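Flolau library to reopen after repairs, with longer evening hours
10/07/2019

Good news for anyone who has been making do with the book van since the spring: the library on Gindura Road is opening its doors again next month, and I've had a look at the plans. I've been a member there since I was small enough to need the step stool, so forgive me if I get a bit carried away (I did warn the editor).

You'll remember the roof. After the heavy rain, water got in above the local history shelves and the whole back half had to be shut off. The council first talked about a short closure, then a longer one, and by June most of us had stopped asking. The work was given to Stirnero, the building firm from the other side of the river, and they've now told the council that the roof is finished and only the painting and the new lighting are left to do.

The book losses were smaller than I'd feared. In all, 213 books were too badly damaged to keep, nearly all of them from the bottom two rows of the history section, and 30 of those were out of print. The library is asking if anyone has copies of the old parish walking guides tucked away at home. I've got one myself, with tea on the cover, and I suppose I shall have to hand it over!

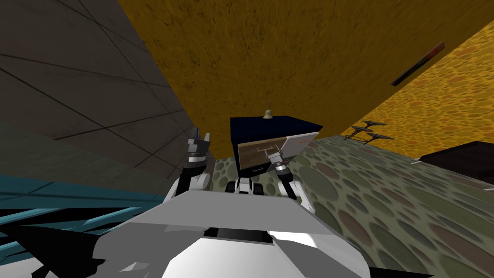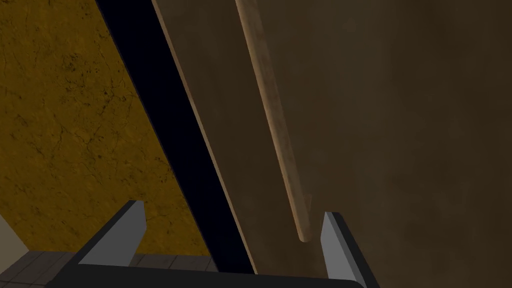
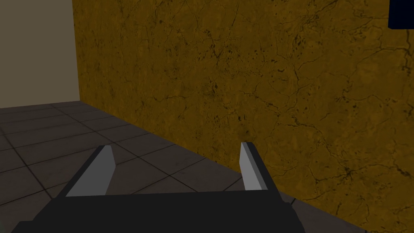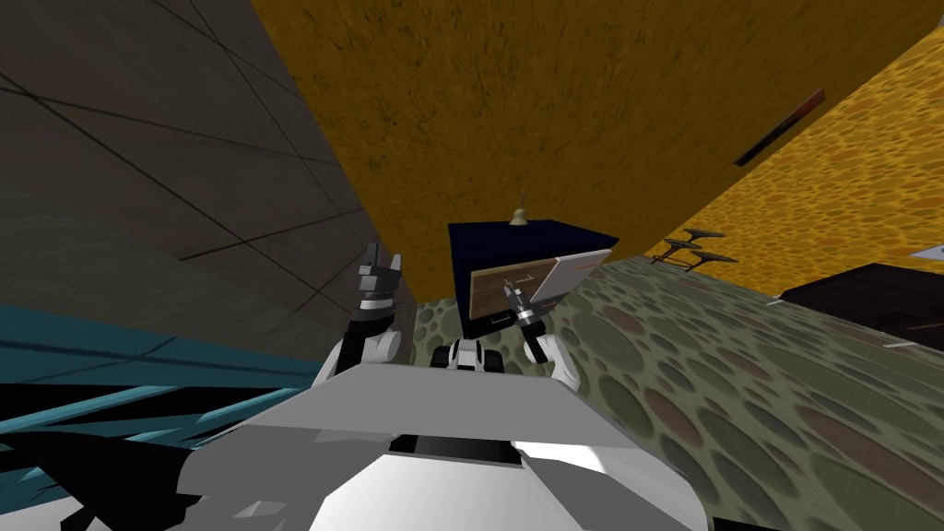 The bit I'm most pleased about is the opening hours. Until now you had to get there before 5 or not at all, which was no use if you worked in town and came home on the slow bus. From next month there'll be two late evenings a week, with the doors open until eight, and the children's corner will stay open for the whole of that time too. There was a survey about it in the spring and more than 200 people filled it in. Most of them wanted later evenings, and a fair few wanted a decent cup of coffee.

They're getting that as well, after a fashion. The Dwivedi bakery, two doors down from the post office, will be running a small counter by the entrance on the late evenings, with tea, coffee and whatever is left from the day's baking. I asked if that included the cheese twists and was told it depended on how the day had gone. You won't be able to take drinks past the front desk, which seems fair enough after the year the books have had.

Not everything is sorted. The car park behind the building is still full of scaffolding poles and the two disabled bays won't be back in use until the autumn, so the council has marked out a pair of spaces on the road in front for the time being. The lift is waiting for a part. Anyone who wants something from upstairs can ask at the desk and it'll be brought down, and the reading group is moving to the ground floor until it's mended.

If you've still got books out from before the closure, don't panic. There are no fines for anything borrowed before the roof went, and you can drop them back at the van or hang on to them until the library opens. I've found four under my bed, one of which I was quite sure I'd returned.

The book van will keep its usual stops until the reopening and then go back to its village round.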